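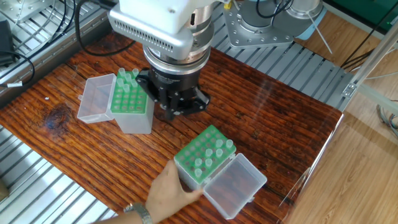 Can an old glossy tabletop be brought back without stripping it?

I inherited a table from my aunt when she gave up her place in Clornmont, and I've been going back and forth about it ever since. The top is solid wood and I love it, but the finish has gone tired. Mine has the same reddish-brown shine as this one, with the dark grain streaks running from the back toward the front, so you can picture the kind of thing I mean. There are two pale rings where somebody set down a mug, plus a cloudy patch near one end, and it feels a little sticky in August when the house gets humid. A refinisher in town quoted me 400 dollars to strip it and start over, and I'd rather not spend that if some patience and elbow grease would do. I'm also nervous about sanding, as I've never done it on anything I cared about. Where would you start?

Chaimae Farouk

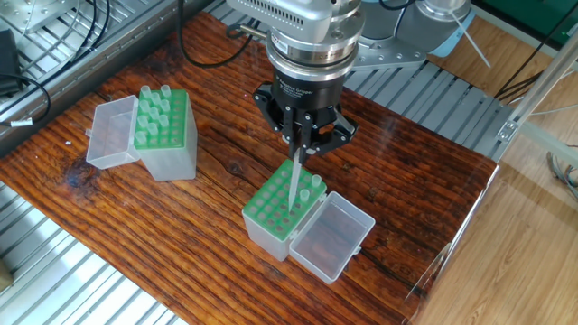
Dark grain with a knot, under a glossy finish.

Nicanor Casado

Hello Chaimae, and what a nice thing to have been handed down! Please don't reach for the sandpaper yet. Most of what people take for a ruined finish is years of polish and kitchen grease sitting on top of a perfectly decent one, and the stickiness makes me think that's what you have. Put a few drops of dish soap in a bowl of warm water, wring a soft cloth out until it's barely damp, and go over a small corner, drying as you go. If the cloth comes up brown, keep at it. I did my mother's sideboard this way over 5 evenings and the water was like tea every single time.

White rings are usually moisture caught in the finish, and they're often fixable. Lay a clean cotton cloth over the ring and pass a warm (not hot, and no steam) iron over it for a few seconds, then lift and look. Go slowly. If the rings were black I'd be telling you something different, because that means the water got down into the wood.

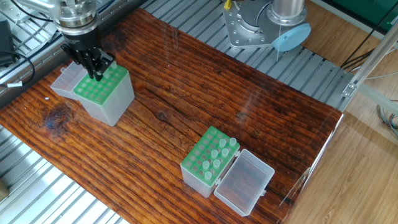
Once it's clean, let it sit for a day or two before you decide anything else. A thin coat of paste wax, buffed well, may be all it wants. If it still looks cloudy after that, find out what the finish is: dab a little rubbing alcohol somewhere hidden, like the underside of the edge. If it softens, it's probably shellac, and shellac is very forgiving to repair.

Lucía Cuesta

Mayonnaise on the rings, leave it overnight. Worked for me.

Somtochukwu Yusuf

I agree with Nicanor on nearly all of it, though I'd try the wax before the iron if the rings are faint. Also check for old splits along the grain before you wash. Water gets down in there and takes forever to come out, so keep the cloth extra dry near them. And do get a second quote if it comes to that, Chaimae. Mine varied a lot from shop to shop, and the cheapest fellow did lovely work.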